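Posted in May | By the Gustthorpe practice team
Print this page | E-mail this page
Search this site: enter keywords Go

Speaker notes: fibre supplements for older cats, Saturday session

Slide 1. Scope. Constipation only. Megacolon is covered in the afternoon.

Slide 2. Soluble against insoluble fibre. Psyllium holds water and forms a gel. Bran adds bulk. Do not start either in a dehydrated cat; correct fluids first.

Slide 3. Dosing. Our Flalonus sheet starts at 600 mg psyllium per day, mixed into wet food. Hold for 4 days before any change. Pause here for questions on tablets.

Slide 4. Records. Owners log stool passed, water offered and food left. The Brernitz form has a column for each. Ask for grams, as "half a bowl" cannot be compared between visits.
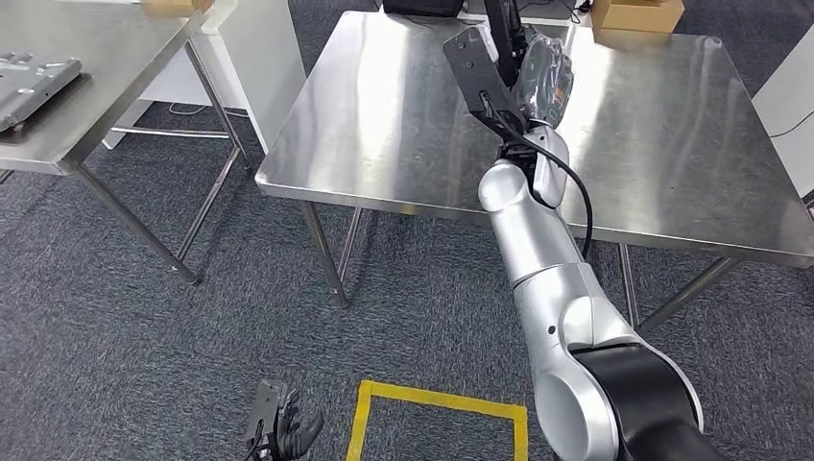 Slide 5. Storage. Reseal after each use. Powder that has clumped should be thrown away. Baysal tubs hold roughly 100 doses, so write the opening date on the lid.

Slide 6. When to stop. Vomiting, straining with no result, or refusal of food for a day: stop the fibre and see the cat.

Handouts are by the door. Questions until 11.30.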